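Unit 3: Costing a Two-Arm Bench Cell

Instructor: Orysia Ostapchuk
Lab section: Danylo Shevchuk

Reading before class: the Ekach budget worksheet, sheets 1 and 2. Bring the worksheet with sheet 1 filled in.

1. Capital cost and the rest of it

The quoted price of an arm is the figure most students put in the budget first, and often the only one. For a small cell, treat the arms as one line among several. The worksheet divides the purchase into arms, end effectors, sensing, frame and enclosure, power and wiring, safety hardware, compute, and spares. Each line gets a quote, a quote date and a lead time. A line without a lead time is returned unmarked.

Shipping and import charges go on their own line. Do not spread them over the hardware.

2. Lead times

Order by lead time, longest first. In the Ferbridge case the arms were quoted at 3 weeks and the enclosure panels at 17. The panels were ordered last. The arms sat in their boxes until August and part of the warranty ran out in storage.

Where two suppliers quote the same part, record both. Hendriks and Justow quote on different terms in the case file: Hendriks includes mounting plates in the arm price, Justow bills them separately. Bring the two quotes to the same scope before comparing them.

3. Spares

Grippers, fingers and cables wear out ahead of joints. Set the spares line at 18 percent of hardware cost for the first year, then revise it from the maintenance log. Cables are cheap, but a missing one stops the cell for as long as a missing arm would.

4. Structure and small parts
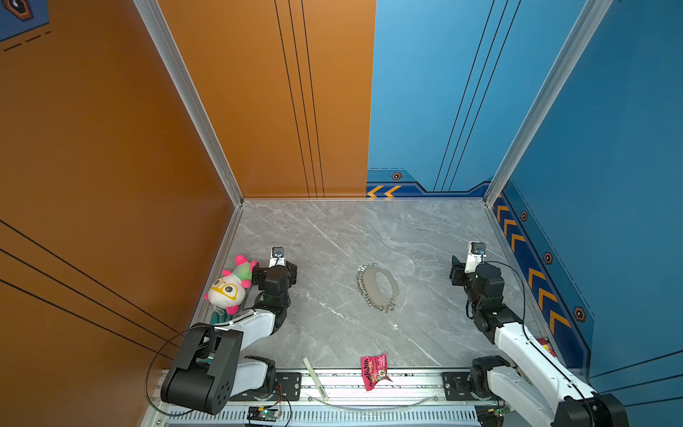 Frame and mounting parts are the line most often underestimated. Price extrusion by cut length and include brackets, fasteners and end caps. With two arms on a shared front rail, each base needs its own mounting plate, and both plates bolt to the one aluminum extrusion. Check the rail length against the plates before cutting. Cables that loop free of the arm, as they do here, need a length allowance for full reach. Wrist cameras go under sensing, with their mounts itemized. Test objects (a plush toy, a snack packet, a length of chain) go under consumables.

5. Assignment

Complete sheet 2 for a two-arm cell with a 21-week delivery limit. Show the order sequence and mark the line that sets the finish date. Questions on the case file go to Danylo Shevchuk.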